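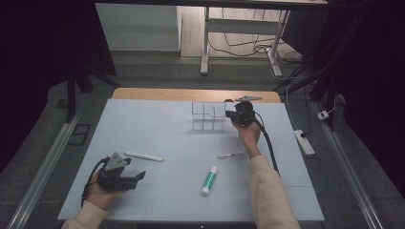 I've been meaning to write about buttons since before Christmas, and a few of you have been kind enough to nudge me about it, so at last I've made a pot of tea and sat down to do it properly. Whenever I mention to anyone that I've got a great many buttons and no idea how to keep them, they tell me to get a clear box with compartments, the sort standing towards the far side of the table there, with the thin see-through walls that catch the light. And they're quite right, it's very good advice, and I now have three of them. But it took me a long while to come round to it, and the reason it took me so long is Noeline's tin.

Noeline Cartwright was my mother's cousin, although we all called her Auntie, and she lived for most of her life in the end house at Lengate, the one with the blue gate if you know it. She took in sewing. Hems and zips mostly, and school skirts let down every August, and once in a while a wedding dress, which would mean that the front room was shut up for a month with a sheet over everything and no children allowed past the foot of the stairs. When she died the tin came to me. It had held shortbread once, a good deep one with the picture nearly rubbed away from the lid, and it was so full that you had to press down with the heel of your hand to get it shut.

I can't tell you how much time I spent with that tin as a little girl. It was what you were given on wet afternoons. You tipped it out on a tray (always a tray, never the carpet, she was firm on that) and you were allowed to do anything you liked with the contents as long as they all went back. My brother made armies. I made shops, and families, and a very long-running hospital in which the brown leather football buttons were the doctors. There was one glass button, dark green with a gold line round it, who was always the queen, and she's still in there now, or I should say she's in a compartment now, second from the left, all on her own.

So you see the trouble. If I sorted the tin it would stop being the tin. I put it on top of the wardrobe and there it sat for 12 years, coming down only when somebody lost a shirt button, and then I'd spend half an hour digging for a match and not find one and end up sewing on something nearly right. My husband went to a christening with one cuff fastened in grey and the other in white. He said nobody would look, and his sister looked straight away.

What changed things was a cardigan. Last December I finished knitting the Holmgren, which some of you will remember I'd been grumbling over for the better part of a year, the one with the deep ribbed bands and the pockets that had to be done twice. It's a lovely thing now it's made! Soft as anything, and the colour of porridge. But it wants nine buttons down the front, and they have to be a fair size, and I was not going to put nine shiny plastic ones on it after all that work. I knew there were horn buttons in the tin. I could remember them, big flat ones with a sort of smoky streak. I just didn't know if there were nine.

I had the lid off and everything out on a tray by teatime, and I'm afraid supper was toast.

The first thing I learned is that you mustn't begin with colour. Everybody begins with colour, me included, and it looks marvellous for an hour, and then you have a heap of white buttons the size of a loaf and you're no further on. Begin with shanks. Put every button that has a loop on the back in one pile and every button with holes in another. Then take the ones with holes and divide them into two holes and four holes. It's dull, but you'll thank yourself, as a two-hole and a four-hole never look right on the same shirt whatever colour they are. After that do size, and only then let yourself have the pleasure of the colours.

The second thing is that a great many old buttons are on bits of thread. Noeline strung hers in sets whenever she cut up a garment for dusters, and so did most women of her age, and if you find a string you should leave it be. I snipped the first few because I thought it would be tidier, and then of course I had six little navy buttons wandering about loose and had to go hunting for which six they were. A set on its thread is already sorted. Lay it in the compartment just as it is.

The third thing is about washing them, and I got this from Ottar Hovland, who has the haberdashery stall at Clemotside market, on the side nearest the church. I'd been going to drop the whole lot into a bowl of soapy water, and I happened to say so when I was buying elastic, and he put down his scissors. Not the wooden ones, he said. Not the leather, not anything with metal in it, not anything covered in cloth, and please, not the old milky-looking ones that might be casein, for they'll swell up and craze. Horn should only be wiped. Glass and shell can have a quick bath in lukewarm water and be dried at once on a tea towel. So that's what I did, and I'm very grateful to him, since the football doctors would never have come through it.

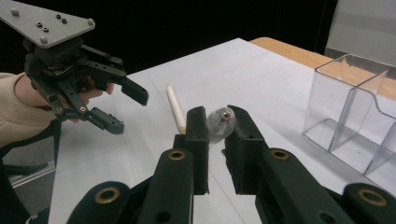

He also knew what some of them were, which I hadn't expected. I'd brought a few in an envelope to show him, and he turned one of the cream ones over and showed me the tiny word Plivis pressed into the back, so small that I'd taken it for a scratch. He said they turn up on raincoats. I went home and looked, and I had a whole string of them, and I remembered the raincoat! It was belted and a bit too long and she wore it to meet us off the bus. I hadn't thought about that coat for years. I could see the pocket she kept the mints in.

That's what has surprised me most in all of this, really. I had been so afraid that sorting them would take the memories away, and what happened was that I finally saw what was there. In the tin they were all just buttons, apart from the queen and the doctors. Once they were laid out in their little sections I kept knowing them. The red toggles were off my duffel coat. The pearly ones with the chipped edge were from a blouse my mother wore when she was working at the building society, and I rang her up to ask and she said yes, and then she told me about the lunch hour she spent on her hands and knees looking for one under the counter with a queue of people waiting. We talked until the battery went.

I should say something about the boxes themselves as people do ask. Get ones where the dividers go right up to the lid. My first had low ones, and I picked it up by the wrong end on the landing, and you can imagine. Try to see the lid close before you buy it. I like a clear one because I'm lazy and don't want to write labels, but I know people who swear by jars, and a row of jars on a windowsill is a very cheerful sight, though do keep them out of full sun or the dyed ones will fade. If you haven't room for either, an old egg box does nicely for a start. I did my first sort into egg boxes and a bun tin.

And do work on a pale surface if you can, with the lamp brought close. I began on our dark dining table and I'm sure I missed half the brown and black ones. A pillowcase spread over it made all the difference, and it stops them rolling as well.

I did count them in the end, as I know my brother would want to be told. There were 1,005, not including hooks, eyes, a suspender clip and a milk tooth which none of us will own up to. He had guessed 400. I've promised him the brass ones with anchors on for his boy, who is just getting to the age for armies.

Now, the horn buttons. I found seven. I had the sofa away from the wall, I had every string out again, I went through the shank pile in case I'd been careless, and seven was the lot. I was really quite downhearted and left the cardigan folded over the back of a chair for weeks on end. Ottar hadn't any that would match and he did look. My daughter thought I should buy nine new ones and be done with it, and my mother thought I should move them further apart, which you can't do once the buttonholes are knitted, as I explained to her at some length.

What I've done is put the seven horn ones from the neck down, and at the bottom, where the band sits over my lap when I'm in a chair, there are two wooden ones of very nearly the same brown. I wore it to the library and was told it was smart. The wooden pair are a touch thicker and they catch a bit going through the holes, so I may ease those two with a crochet hook when I get a minute.

The tin is back on the wardrobe. It's got the strings in it that wouldn't fit in the boxes, and the spare cards of hooks, and I've left a good handful of odd ones loose in the bottom for when there are visitors small enough to want them. It rattles now, which it never did before. Next time I'll write about the pockets, as I've had two letters asking how I got them to lie flat, and I'd like to have another go at the left one first.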